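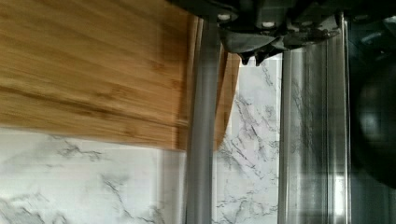 腕部小相机的视角：黑色夹爪下方是木板边缘，左侧是竹砧板和灰色金属杆，后面是白色大理石。

台面上的第三只手

文／瓦西丽娜·茹拉韦尔（Vasylyna Zhuravel）

晚上七点多，普兰德伍德（Prandwood）共用工坊的木工区已经关了吸尘机，里间还亮着灯。奥列斯特·西莫年科（Orest Symonenko）蹲在台子底下，一手扶着电源线，一手在摸一颗掉下去的螺丝。莱姆莱姆·马莫（Lemlem Mamo）坐在笔记本电脑前等他。机械臂停在原位，使能灯没有亮。

“找到了。”奥列斯特站起来，把螺丝放进一只旧茶杯盖里。盖子里还有另外几颗，长短不一。

他们在做的东西叫Vinon，一套装在厨房台面上的机械臂，任务写在墙上的一张便签上：把砧板从台面拿起来，立到架子上；需要的时候再拿下来。便签是去年贴的，胶已经换过一次。做这件事的四个人都有别的工作，没有谁靠它挣钱。

起因是奥列斯特的右肩。他做过多年的家具安装，肩膀有旧伤，在家里做饭时抬重物不太方便，最麻烦的是那块又大又厚的砧板。洗完要立起来沥水，一只手扶不住，两只手又得把肩膀抬到疼的位置。妻子在家时会帮忙，她值夜班时砧板就平放在台面上，底下常常积水。他先做了一个带滑槽的木托，用了一阵子，滑槽泡胀了，推不动。后来他在工坊里看到莱姆莱姆拆一台旧打印机，问她那几个电机还能不能用。

“不能用，扭矩差得远。”莱姆莱姆后来对我说，“不过我问了他想干什么，就聊到关门。”

从零件盒开始

第一版手臂是四个关节，骨架用工坊里切剩的桦木胶合板做的，舵机是二手的。它可以举起一块海绵，也可以把海绵扔到地上。第二版换了铝管和打印件，加到六个关节，能举起一只装了水的杯子，手腕一转就开始抖。现在的是第三版。

第三版的大部分关节模组从一家叫Intarasuk的小店买来。店在街对面一栋旧楼的二层，卖拆机件和库存件，货架上贴着手写的标签，价格要当面问。奥列斯特去过很多次，老板允许他把电机接到自己带来的电源上转一转再付钱。有一批关节模组转起来有轻微的咔嗒声，他挑了声音小的，把咔嗒声最明显的那个留给了底座旋转轴，那里对精度要求不高，响一点也无所谓。

负责机加工的是莫和（Hòa Mạc）。他白天在一家做阀门的厂里开车床，晚上来工坊用那台老铣床。他不喜欢用打印件承重。第二版手腕抖的时候，其他人都在调控制参数，他拿千分表顶住手腕推了推，把读数报给大家听，然后把打印的腕座拆下来，照着尺寸铣了一个铝的。抖动少了一大半。剩下的那部分来自肘部的轴承座，他又铣了一个。

“参数可以慢慢调，间隙你调不掉。”他说完就去清理铣床了。

夹爪上还是有打印件。指尖要经常换形状，每改一次都去铣不现实。莫和接受了这一点，条件是指根必须用金属，螺丝必须拧进金属里。关于螺丝，工坊里有过一阵争论：有人主张全部换成同一种规格，备件好管理；莫和说受力不一样的地方用一样的螺丝是偷懒。最后规格统一成两种，装在两个盒子里，盒盖上各写了一个大字。茶杯盖里那些，是从更早的版本上拆下来还没有归类的。

指尖改了很多次

夹砧板听起来简单。一块平板，有两个面、四条边，哪里都可以夹。真正做的时候，平放在台面上的板是夹不起来的，指尖插不进板和台面之间。人会用指甲抠一下，或者把板推出台沿一点，再从下面托住。

他们先试了推出台沿的办法。机械臂用指背把板往外推，露出一截，再绕到外侧夹。推得少了夹不牢，推得多了板会翻下去。工坊地上铺了橡胶垫，掉下去没什么，可在厨房里不行。

第二个办法是吸盘。吸盘在刷过漆的板上很好用，在用旧了的砧板上会漏气，刀痕越多漏得越快。奥列斯特把家里那块旧板带来试过，吸起来，移到一半就松了。真空泵还很吵，纳季娅·扎哈尔琴科（Nadiia Zakharchenko）听了一次就说厨房里不能装这个。

纳季娅是后来加入的。她做餐饮培训，在工坊里原本是来修一张餐桌的。她看他们推板看了一个晚上，提出在板下面垫东西。饭馆里的砧板底下通常会垫一块湿布防滑，她说，垫高一点，手指就能进去了，谁家都做得到。

他们试了几种垫法，最后在板的四角粘了硅胶脚，脚很矮，指尖做成薄而尖的形状，刚好能探进去。薄的指尖容易断。第一批打印的只撑了两个晚上，莱姆莱姆换了含纤维的材料，又把指尖缩短，断的次数少了许多。指尖内侧贴了一层薄橡胶，要用厨房里可以擦洗的那种胶粘，别的胶遇到洗洁精会起边。橡胶的牌号他们换过好几种，现在用的是自行车内胎，剪成小条，便宜，旧了就撕掉再贴。

夹爪整体的重量是428克，包括相机和线。莫和在零件图的角上用铅笔写着这个数字，旁边画了一个向下的箭头，意思是还想再减。手腕那一端每多一点重量，肩关节的电机就要多出一份力，肩关节发热的问题到现在也没有完全解决。伸直手臂停久了，外壳摸上去会烫。他们的对策是在软件里限制伸直的时间，到时间就把手臂收回来，歇一歇再继续。

把相机放在手上

相机原来装在天花板的横梁上，从上往下看整个台面。这个位置看板在哪里很清楚，看指尖有没有探进板底就不行了，机械臂自己的身子会把最要紧的地方挡住。莱姆莱姆把一只小相机移到了手腕旁，跟着夹爪一起动。

代价是画面里什么都离得很近。木板可以占去半幅画面，台面的石纹一会儿清楚一会儿模糊，夹爪自己的零件总有一块留在视野里。他们调过几次相机的角度，想少拍到一点夹爪，后来莱姆莱姆认为指尖必须看得见，就保留了。横梁上的相机也没有拆，两路画面一起用。

线是另一个问题。相机的线沿着手臂走，每过一个关节就要留一个弯，弯留小了会拉紧，留大了会挂到东西。有一次线圈勾住了水龙头，机械臂把龙头拨开，水流了一台面。奥列斯特第一反应是去关水，莱姆莱姆第一反应是去拍急停，两个人撞在一起。那之后急停按钮从墙上移到了台边，拉了一根带弹簧的卷线，坐着站着都够得着。

工坊里间的台子也是那段时间改的。原来用的是木工桌，光线、颜色、反光都和厨房不一样，在桌上调好的程序搬到厨房就出错。纳季娅认识一家拆旧厨房的，替他们要来了一套台面、一截水槽和几个柜体，大家在里间搭了一个没有上下水的假厨房。水龙头后来还是接上了，用一只水桶和一台小泵。纳季娅坚持要有水，她说没有水的厨房算不上厨房，砧板洗过以后是滑的，程序得学会拿滑的板。

一遍一遍地教

早期的动作都是写死的。板放在哪里，手就去哪里，位置偏了一指宽就失败。莱姆莱姆写过一套检测板边的程序，能找到边，也会把石材的纹路认成边。她改了又改，到今年初决定换一条路，用示教的数据来训练。

他们又做了一条小一号的手臂，没有力气，专门给人握着。人握着小臂做动作，大臂跟着做，相机画面和各个关节的角度一起存下来。一次完整的动作算一条，从手臂离开原位，到板立在架子上、夹爪松开为止。到我去采访的那个月，也就是五月，硬盘里一共有3,017条。

这些数据大部分是奥列斯特和纳季娅录的。奥列斯特的动作慢，停顿多，靠近板边时会先悬住看一看。纳季娅快，从侧面切进去，夹住就走。两个人的数据混在一起训练，机械臂有时候前半段像纳季娅，后半段像奥列斯特，在板边犹豫一下，再一下，然后超时。莱姆莱姆把两个人的数据分开各训练了一次，单独用哪一个都比混在一起好。可是单独用一个人的，量又少了一半。

她给两个人定了规矩：进入的方向统一从板的右侧，靠近以后不许悬停，夹住以后先抬高再移动。规矩打印出来贴在台子前面。奥列斯特说他为了不悬停，练了一个星期，回家切菜都觉得手快了。

录制通常在晚饭以后。一个人握小臂，一个人摆板。摆板的人要把板放到不同的位置，有时候斜着，有时候压着一块抹布，有时候旁边放一只碗。摆的位置是从一个罐子里抽的，罐子里是纳季娅写的纸条，上面写着“靠墙”“歪一点”“下面有水”“旁边放锅盖”之类。她说由人随手摆，摆着摆着就总是那几个地方。我抽了一张，上面写着“像刚切完洋葱那样放”。我问她那是什么样，她把板往水槽方向推了推，转了一个小角度，在上面搁了一把没开刃的训练刀。

录完一批要检查。莱姆莱姆会把每一条快进看过，失败的挑出来放进另一个文件夹。失败的也不删。她想以后用来教机械臂识别自己什么时候做错了，目前还没有做到这一步。看录像是四个人里谁都不想干的活，他们轮流看。莫和看得最仔细，常常不看板，看关节，看到哪个关节在某一段有顿挫就记下来，第二天去拧螺丝。

架子比手难

架子改的次数不比指尖少。最初用的是买来的碗碟架，铁丝细，板插进去的时候会把铁丝推弯。后来用木头做，泡水变形，和奥列斯特的滑槽一样的毛病。现在用的是金属杆，几根杆固定在一块底板上，板靠在杆之间。

杆与杆之间留多宽，大家意见不一。宽了，机械臂容易放进去，板会歪斜；窄了，板站得直，放的时候稍微偏一点就顶在杆上。手臂顶住以后不知道停，继续往前送，曾经把整个架子推到墙根。莫和在架子底下加了橡胶脚，结果推不动架子，力气就全到了手腕上，腕部的螺丝松了两颗。

折中的办法是在杆的上端加导向口，向外撇开，下端收窄。莱姆莱姆同时在程序里加了一个简单的判断，肘关节的电流超过某个值就后退一点，换个角度再送。她原来想装力传感器，看了价格之后放弃了。电流的读数很粗，手臂自己加速的时候也会变高，有几次板还没碰到任何东西，手臂就以为顶住了，退回来，再向前，再退。纳季娅给这个动作起了个名字，叫“客气”。“它又客气了”，在里间是一句常用语。

杆的表面也试过几种处理。抛光的反光太强，相机画面里会出现一道白，喷了哑光漆以后好一些。漆在导向口那里磨掉得很快，需要补。

成绩单

我在里间坐了两个晚上。第二个晚上他们做了一轮测试，这种测试每隔一阵做一次，次数定在50次，位置仍旧从罐子里抽。做测试的时候不许任何人碰台面，除非要按急停。奥列斯特在本子上画正字，左边一栏记成功，右边一栏记失败，失败的后面写原因。

前面很顺利。手臂从原位出来，转过底座，那个咔嗒的关节照例响两声，指尖贴着台面伸进板底，合上，抬起，移到架子上方，对准，放下。整个过程比人慢得多。中途有一次指尖从板底滑出来，板掉回台面，声音很响，外间有人探头进来看。奥列斯特在本子上写了“滑”。还有一次手臂停在半空，莱姆莱姆看了一眼屏幕，说是横梁上的相机掉线了，重新插了接头，那一次算失败。

他们不愿意让我把当晚的比例写出来。莱姆莱姆的理由是换了新指尖以后还没有测够，数字不稳定，写出去会有人拿来当结论。我看到的情况是：成功的一栏比失败的一栏长得多，失败多数发生在放板的时候，拿板的时候少。板上有水时，滑脱的次数会上升。

钱的问题他们倒愿意说。到目前为止，材料的花费由四个人平摊，每个月每人交一笔，买大件的时候再另算。最贵的是关节模组，其次是存数据的硬盘和一块二手显卡。工坊的会员费里包括铣床和打印机的使用，材料自付。莫和铣坏过两块铝料，他自己掏钱补了，没有记在公账上，是纳季娅后来对账时发现的。

工坊里的其他会员对这个项目的态度不一。有人每次路过都进来看，有人嫌里间被占得太久。里间原来放着一台拼板机，为了搭假厨房搬到了外面，占了半条过道。奥列斯特和使用拼板机的几个人谈过，答应到秋天如果还没有搬走，就把台子往墙边缩一段。尺子量过，要缩300毫米，缩完以后手臂伸直会碰到柜门，到时候底座的位置也得重新定，所有的标定都要重做。莱姆莱姆提到这件事时叹了口气，继续改她的代码。

搬进真正的厨房

奥列斯特家的厨房在斯图达拉（Studala）住宅区的一套旧公寓里，离工坊骑车大约一刻钟。他们把手臂带去过两次。第一次只是量尺寸。台面比假厨房的矮，吊柜又比假厨房的低，手臂抬高时肘部离柜底很近。墙上的插座在炉子另一侧，线要绕过去。

第二次带了整套设备，装了一个下午。底座用夹具固定在台沿，没有打孔，公寓是租的。那天试的结果不好。窗户在台面的正对面，太阳落下来的时候光直接照在相机上，画面大片发白，手臂对着空处合了几次夹爪。拉上窗帘以后好了，奥列斯特的母亲正好来送东西，问大白天为什么拉窗帘。

他们从那里带回来一批新的数据，有开窗帘的，也有不开的。纸条罐子里加了几张写着“开灯”“关灯”“背后有人走”的纸条。假厨房没有窗户，纳季娅搬来一盏拍照用的灯，支在台子对面，录制的时候随手开关。

安全方面，他们规定有人站在台前的时候，手臂只能用最低一档速度。底座旁边装了一条压敏垫，人踩上去就减速。奥列斯特的妻子对此还不满意，她要求家里有孩子来的时候必须断电，把手臂收起来，罩上布。罩布已经缝好了，挂在工坊的门后，是莫和的母亲缝的，尺寸按第二版量的，套在第三版上短了一截。

有会员建议他们把图纸卖掉，或者做成套件。四个人讨论过，没有结果。莱姆莱姆想把数据和程序整理出来公开，她觉得对别人也许有用，可是整理要花时间，眼下没有人有这个时间。莫和不反对公开，只要求零件图上的公差标全。有些尺寸现在还是配着做的，图上没有，只有他知道。

至于奥列斯特本人，他想要的还是便签上那一句。他的肩膀今年春天做过一轮理疗，医生让他少搬东西。我问他有没有想过换一块轻一点的砧板，他说换过，塑料的，用了不到一个月就收起来了，切东西的时候会跑，声音也不好听。

晚上十点，工坊的公用灯熄了一半。莱姆莱姆保存了当天的数据，拔下硬盘放进包里。莫和把指尖上磨花了的橡胶条撕下来，剪了两条新的贴上，用拇指压着边。奥列斯特擦干台面，把砧板立好，用左手。

第二天轮到纳季娅看录像。她在本子的背面留了一行字：第三栏那次“滑”，板底的硅胶脚掉了一个，先粘好再测。

（应受访者要求，测试结果未列入本文。）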